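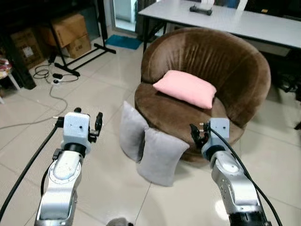

The Right Wrist
by Signe Westerberg
June | Fiction | 6 comments

Herman Nugroho had looked after the machine they called Kornum for so long that he talked to it the way other men talk to an old truck, and when its right wrist began to stiffen he took it personally. He had come in at seven with his coffee and his little screwdrivers, meaning to be done by lunch, and of course he wasn't.

"It's the cable," said Yichen, who was young and usually right. "It pulls when she turns."

"He," said Herman.

"She," said Yichen, and they left it there, as they had left it all winter.

So they gave the cable a little more slack, and Herman ran the wrist through its turns, 22 of them, with his head tipped to listen (he trusted his ears over any screen, and had told Yichen so over 1000 times). Then it was time for pillows. Pillows were Herman's own idea. A hard block will forgive a bad grip, he liked to say, but a pillow tells on you.
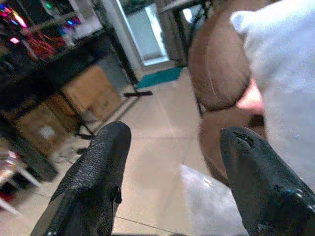

Both fingers open, ready for the morning's check.

Yichen read the numbers aloud and Herman wrote them in the green notebook, the one with his late wife's grocery lists still in the front. He never skipped past those pages quickly. Eggs, thread, lemons, something for the neighbor's boy. Then came the wrist, page after page of it, in his own square hand.

"You could put all that on the computer," Yichen said.

"I could," Herman agreed, and sharpened his pencil.
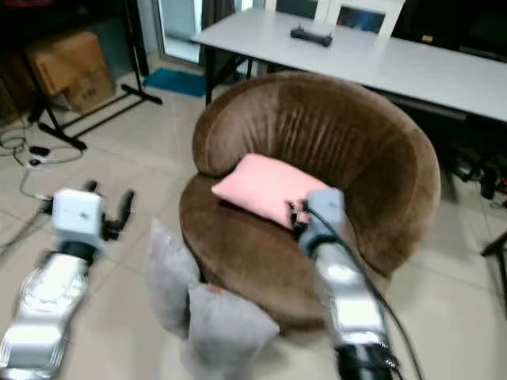

The right gripper at the corner of the pink pillow.

"Slower," Herman murmured, though the speed was set and there was no one to hear him but Yichen. He was thinking about June, and the little house in Kinumberg, and who would remember to listen to the wrist once he had gone to live there.

"Again?" asked Yichen.

"Again. The gray one, if you please." 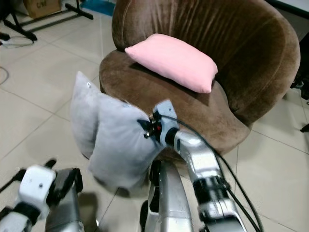 Yichen had stopped reading the numbers. Her head was tipped to one side, and her eyes were nearly shut.

"There's a tick," she said at last. "Very small. Near the end of the turn."

Herman had heard it too. He slid the green notebook across to her, open to a clean page, and went to find his screwdrivers.

619 shares

More fiction
The Ferry to Clollus
Mrs. Xie's Piano
Two Letters for Chunhua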